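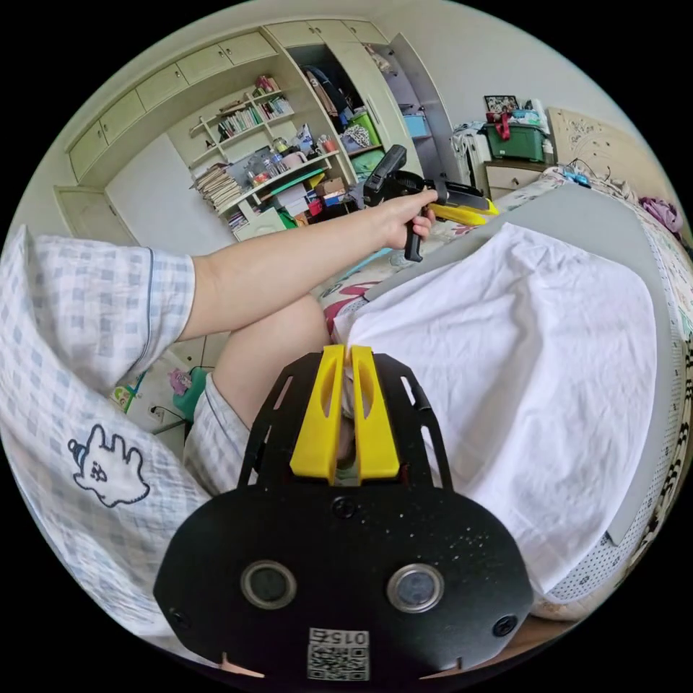

Folding is the easy bit, according to one reader who wrote in to Drisberg before the new guide was finished; what she wanted to know was where any of it is supposed to go once the bed is needed for sleeping. It is a fair complaint, and it has shaped most of what we are publishing today.

DRISBERG RELEASES FREE GUIDE TO SORTING CLOTHES AND BEDDING AT HOME

Apr 7, 2021

Drisberg, the household advice publisher, has today released The Bed Is Not a Shelf, a free guide to folding and putting away clothes, nightwear and bedding in ordinary bedrooms. It was put together with Teduna, which runs home sorting sessions, and it replaces the leaflet we brought out in November.

We will say at the start that we do not believe a guide can make anyone tidy. The November leaflet promised a clear bedroom by the end of an afternoon, and the letters that came back suggested very few people got one. That promise has gone. So have the colour charts, the labels and the advice to buy matching boxes, which we doubt ever helped anybody find a pair of socks.

What is left is plain. Use the bed as a folding table, but start early enough to finish. Keep the big white things – sheets, covers, anything that slides about – away from the clothes until the clothes are done. Make short, wide stacks. A tall one looks good for as long as it takes to carry it to the door. 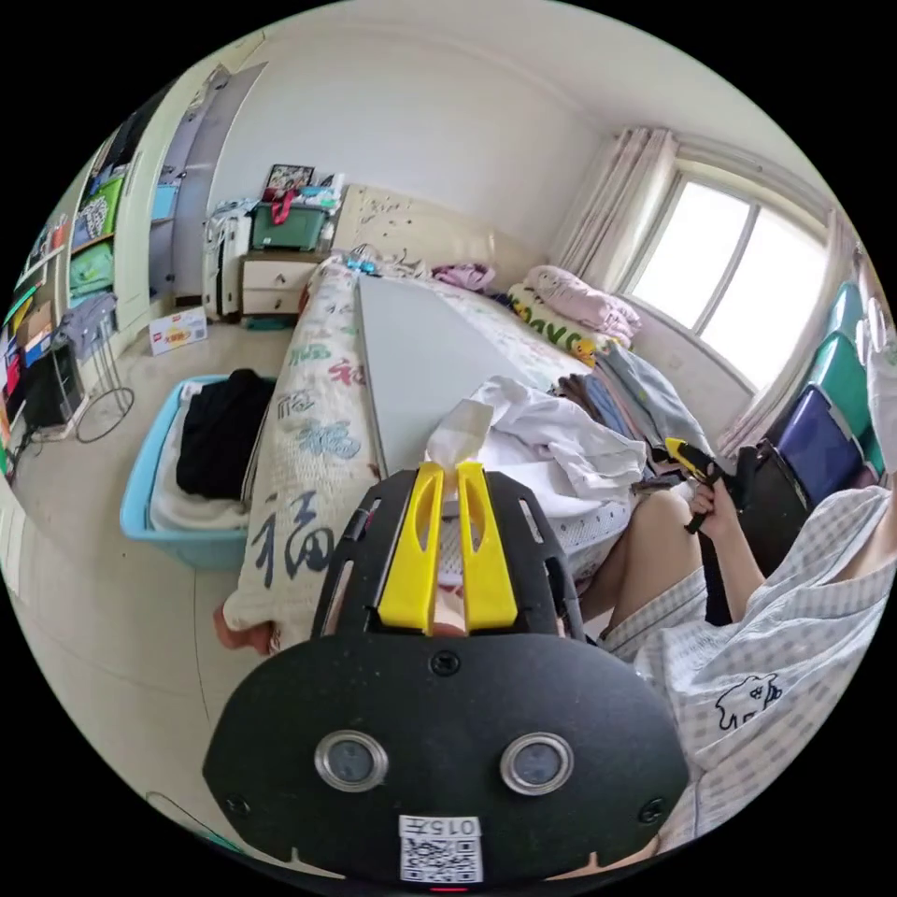
Pillows get a page of their own. A bolster, a small pillow and a printed one with a blanket folded on top can take up a good deal of a mattress before a single shirt has been folded, and most advice simply tells people to own fewer. We have not done that. If you like your pillows, move them to the headboard end and work at the other.

The guide is also cool on the subject of rolling. Teduna tried rolled and folded pyjamas in the same drawer and found little to choose between them, apart from the time it took to roll the things. Checked cotton creases either way. Readers who already roll and are happy with it should carry on.

There is a short section on bags left beside the bed, which we suspect will be read by everyone and followed by hardly anyone.

The first 100 printed copies will be sent free of charge to readers who ask for one, with a limit of 5 to any one household or group. The text can also be read in full on the Drisberg website. No products are recommended in it and none were supplied for it.

Requests for printed copies should be sent to the Drisberg readers' desk, marked "Bed guide".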